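How Does Your Brain Send a Message?

Think about your big toe. Now wiggle it. Your brain is far away from your toe, but the toe moved very fast. How is it possible?

Inside your head live many tiny cells with the name neurons. A neuron has a round body and a long thin tail, which we call the axon. When a neuron has some news, a small electric signal runs along this tail.

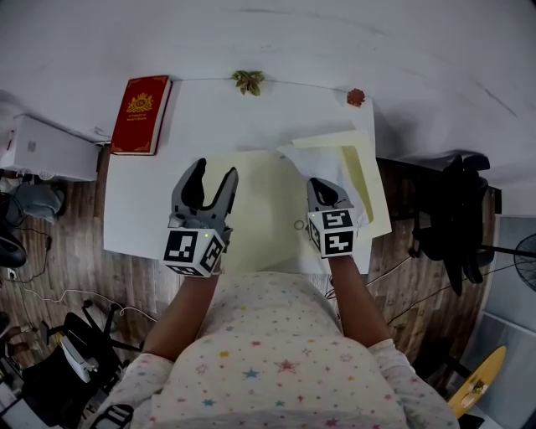 The fast road and the slow road

Not all signals have the same speed. Some axons wear a fatty coat, and the coat is called myelin. With myelin, a signal can travel 70 meters in one second, or even more. Without it, the signal goes maybe 2 meters in one second. This is why, when you hit your foot on a chair, you feel first a sharp pain, and a little later comes the dull one.

At the end of the axon there is a very small gap. The electricity stops here, and the neuron sends chemicals over the gap to the next cell. The place is called a synapse.

Try it with your class: make a line of some 20 children and hold hands. The first child squeezes, then the next one, until the last child shouts "Toe!" Measure the time and do it again with closed eyes.
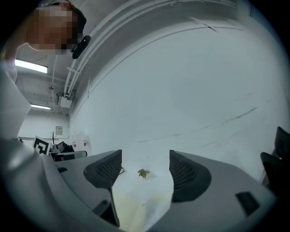

Leokadia Zalewska: My group played this in April and the second try was faster. One boy asked if the brain also gets faster with practice. I told him yes, a little, because connections that we use often become stronger.

Tyra Berge: We squeezed with the left hand only, and then everybody forgot which one is left.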